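Subject: Re: [chores-list] can they tidy up yet

Sorry for slow reply, on the train and the signal is awful. Answering Ásdís bit by bit.

Ásdís Sveinbjörnsson wrote:
> My sister runs the packing side at Hafstein and keeps asking me
> when she can have an arm to clear the benches at the end of a
> shift. Offcuts, pegs, bits of stick, all sorts. She's been told
> "next year" for 4 years now. Is it any nearer? And would the
> same thing do a kitchen table? I'd pay good money.

Nearer yes. Next year, no, not for mixed bits.

We've been on table clearing in simulation since September, small coloured sticks and blocks on a wood top, one arm. Sounds trivial. A child does it while watching telly.
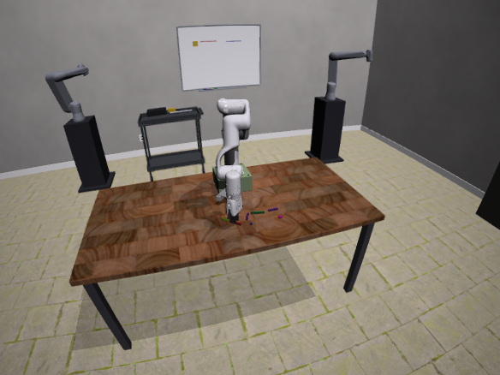
Out of 200 runs of the full clear, 27 got everything off the table with no help. The rest mostly stall on the last piece or two. Thin sticks lying flat are the worst, the fingers close a hair too high and come up with nothing, then it goes back and does exactly the same again. And again. Short pieces standing up are fine, until it knocks one over reaching for its neighbour.

> Fledar say theirs does it already, have you seen the video?

Seen it. Same size blocks, nicely spaced out, plain mat. Fair enough for a demo but ask them to do it on a patterned surface. We changed to a busy wood grain on purpose and the score fell off a cliff for a fortnight. Dark rings in the grain get taken for objects, so do shadow edges. It will happily try to pick up a knot.
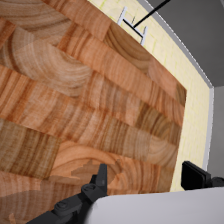 Pedum had the same trouble with floor tiles, if I rememeber right, and got round it with depth. Depth is no great help with something as thin as a matchstick though. We're trying both together, ask me in a month.

> What would you tell her to buy now, then?

If the benches always have the same 13 parts in the same trays, she could look at what Jement do, fixed positions, dull, runs all night. If it's whatever fell off the saw, a brush and a tin. Really. Time a person doing it first, my guess is under two minutes a bench, and our arm takes almost that long over one awkward stick.

Kitchen table: no. Plates, crumbs, wet cloth, somebody's homework. I'd not let ours near a glass.

Can send the run logs to anyone who wants them, they're a mess, no headings on half the colums. Also does anyone have decent numbers for softer fingertips on thin stuff? Only found one set and it was all on cubes.

My stop, more tonight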